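Stolier Home Notes
October posts: washing and storing kitchen linens

1/ A few posts on dish towels and table linens, mostly for people who just moved into a first apartment and own six towels that all smell the same.
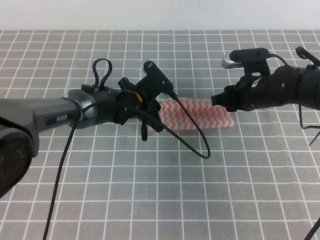 2/ Wash new towels before you use them. Most come with a finish on the cloth that keeps them stiff on the shelf, and it also keeps them from soaking up water. Two washes is better than one.

3/ Skip fabric softener. It leaves a coating. If you already used it for years, run a hot wash with a cup of white vinegar and no detergent, then a normal wash.

4/ Red and white together - wash cold the first few times, and not with anything you care about. I lost a good tablecloth from Alham this way. It is pink now and I use it to cover the mower.

5/ On 100 percent linen: it wrinkles. You can iron it damp or you can leave it alone. I leave it alone except in November.

6/ Someone asked about the Indimora napkins. I have had a set for almost 6 years. The hems are fine, the color is lighter. I would buy them again on sale.

7/ Grease stains: dish soap, rub it in, wait, rinse, then wash. Check the stain before the dryer. Heat sets it.

8/ Fold in thirds the long way, then in half. They stack flat that way and fit a narrow drawer. Put the clean ones at the bottom and take from the top, or you will wear out the same few.

9/ When a towel gets thin, cut it up for rags. I keep mine in a bag under the sink.

10/ Tablecloths over a hanger, with a cardboard tube slid on the bar so you don't get a crease. Napkins tomorrow - I still have to answer the starch question from the Ó Gríofa post.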